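How to Clean and Reorganize a Kitchen Without Emptying It All at Once

Updated 3/27/24

Most kitchen cleaning guides tell you to take everything out of every cabinet and start from zero. That works if you have a free weekend and somewhere to put it all. The method on this page goes zone by zone. Each zone gets emptied, cleaned and put back before the next one is opened, so you can stop after any of them and still cook dinner.

What you need

Dish soap
White vinegar
Baking soda
A spray bottle
Microfiber cloths, more than you think
An old toothbrush
A plastic scraper or an expired gift card
Painter's tape and a marker
One empty box for things leaving the kitchen
One empty box for things that belong in another room

You don't need a special cleaner for each surface. The exceptions are natural stone and stainless steel, and both are covered below.

Before you start

Run the dishwasher and empty it. Clear the sink. Take out the trash and put in a new bag. Mix your spray: a few drops of dish soap in a bottle of warm water. Label it with tape. Put vinegar in a separate bottle if you plan to use it, and label that one too. Never mix vinegar or any other cleaner with bleach.

Walk through the kitchen with the tape and number your zones in the order you want to do them. The usual order is upper cabinets, countertops, lower cabinets, refrigerator, oven, floor. Work from the top down so crumbs fall on things you haven't cleaned yet.

Zone 1: Upper cabinets

Open one cabinet. Take everything out and set it on the counter below. Wipe the top of the cabinet first if you can reach it. Grease collects up there with dust and sets hard. Spray it, let it sit for a few minutes, then scrape. Plain water won't touch it.

Wipe the shelves from back to front, then the inside of the door, then the outside. Use the toothbrush around hinges and handles. Dry everything before you put dishes back, especially if the shelves are particleboard, which swells along the front edge when it gets damp.

Sort as you put things back. Everyday plates and glasses go between shoulder and eye height. Things you use a few times a year go on the top shelf. Anything chipped or without its lid goes in the leaving box.

Shelf liner is optional. If you use it, cut it a little short so the edges don't curl. Adhesive liner is hard to get off later, and the non-adhesive kind holds well enough under plates.

Zone 2: Countertops

Move everything to one side, clean the empty half, then switch. Laminate can take dish soap, vinegar or a baking soda paste. Marble, limestone and travertine can't. Vinegar and lemon juice etch them, and the dull mark left behind isn't a stain, so no amount of wiping will lift it. Use warm water and a drop of dish soap, then wipe again with plain water and dry with a clean cloth.

For an oil stain on marble, mix baking soda and water into a thick paste, spread it over the spot, cover it with plastic wrap and tape down the edges. Leave it overnight. Scrape it up with something plastic. Old stains may need it two or three times.

Acidic food is the usual cause of etching. Tomatoes, citrus, wine and soda should be cut or poured on a board or tray, and drips should be blotted right away. Blot, don't wipe, or you spread the acid over a larger area.
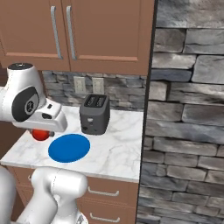
Elleck wrote in to say that the overnight paste took out an olive oil ring that had been on a marble counter for years, but it took three rounds, and the first one seemed to do nothing at all. Elleck also recommends trying the paste in a back corner first if the stone is polished, and waiting a full day between rounds so the stone can dry out. A damp spot looks darker than the stone next to it and is easy to mistake for a stain that hasn't moved.

That is good advice and I have added the waiting time to my own notes.

If your stone is sealed, this is also the time to check the seal. Put a spoonful of water on the counter and come back in a quarter of an hour. If the stone under the water has darkened, it needs resealing. If the water is still beaded up, leave it alone. Follow the directions on the sealer you buy, as drying times differ a lot.

Now decide what goes back on the counter. My rule is that it has to be used every day. The coffee maker stays. The stand mixer goes in a lower cabinet unless you bake most days or it's too heavy for you to lift safely. Knife blocks trap crumbs, so turn yours upside down over the sink and shake it before it goes back.

Zone 3: Lower cabinets and drawers

Do drawers one at a time. Vacuum them first with the crevice tool, then wipe. If a drawer sticks, pull it all the way out and wipe the runners.

For pots and pans, nest them by size and store the lids upright. A tension rod across the front of a shelf will hold lids against the side wall. A cheap file sorter works too.

Under the sink, take everything out and feel around the pipe joints with a dry paper towel. If the towel picks up moisture, find the leak before you put anything back. Keep cleaners in a plastic tub so a leaking bottle doesn't ruin the cabinet floor. If you have small children or pets, put a latch on this door or move the cleaners up high.

Food cabinets take the longest. Check every date. Flour, rice and cereal should go into containers that seal. Write the date on a piece of tape and stick it to the bottom. If you see small moths or webbing in a bag, throw out that bag and check every open package near it, then vacuum the shelf corners and the peg holes.

Zone 4: Refrigerator

Do this the day before you shop, when there's the least food inside. Put a cooler next to you with ice packs in it for the meat and dairy. Everything else can sit on the counter for the short time this takes.

Start at the top shelf. If your shelves are glass, let them come to room temperature before you wash them. Cold glass under hot water can crack. Wash shelves and drawers in the sink with dish soap, rinse, and stand them on a towel to dry. While they dry, wipe the walls with a mix of warm water and baking soda. It cleans and takes away odor without leaving a scent of its own.

Clean the door gasket with the toothbrush. Open the folds gently and get the crumbs out. Close the door on a slip of paper and tug. If it slides out with no resistance, the gasket isn't sealing there. Sometimes a good cleaning fixes it. If it doesn't, replacement gaskets are sold by model number.

Put food back by temperature and use:

Top shelf: leftovers, drinks, ready-to-eat food
Middle shelf: eggs, yogurt, anything you want to see first
Bottom shelf: raw meat, always on a tray with a rim
Crisper drawers: leafy greens in the humid one, apples and pears in the other
Door: condiments, juice, nothing that spoils fast

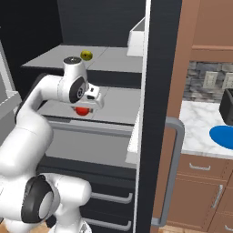

Tomatoes are the item people ask about most. Leave them on the counter, out of the sun, until they're ripe. Once ripe, eat them within a day or two or move them to the refrigerator, and let them sit out for an hour before eating so the flavor comes back. Potatoes and onions stay out entirely, and apart from each other.

Leave some space between items and keep food away from the vent at the back. A packed shelf blocks air, and you get frozen lettuce in one corner and warm milk in another. Use a refrigerator thermometer if you have one. It should read 40 degrees F or a little below.

Last, unplug the refrigerator and vacuum the coils if you can get to them. They're either behind the grille at the bottom or on the back. Plug it back in when you're done. I have forgotten this step once.

Zone 5: Oven and stove

Take the racks out and soak them in the bathtub on an old towel with hot water and dish soap. While they soak, spread a baking soda paste on the inside of a cold oven, staying clear of the heating elements. Leave it overnight and wipe it out with a damp cloth. Spray vinegar on whatever residue is left, let it foam, and wipe again.

If you'd rather use the self-clean cycle, take the racks out first, open a window, and stay home while it runs. Check your manual before using any paste or spray in a self-cleaning oven.

After an overnight soak in paste, heat the empty oven to 300 for a short while before you cook in it. If you see smoke, there's residue left. Let it cool and wipe again.

Zone 6: Floor

Sweep or vacuum twice, once before you move the trash can and stools and once after. Mop from the far corner toward the door. Change the water when you can't see the bottom of the bucket.

Keeping it up

Wipe the counters every night. Check the refrigerator for old food before each shopping trip. Do one zone a month after that, in the same order, and bring the leaving box back out each time you open a cabinet.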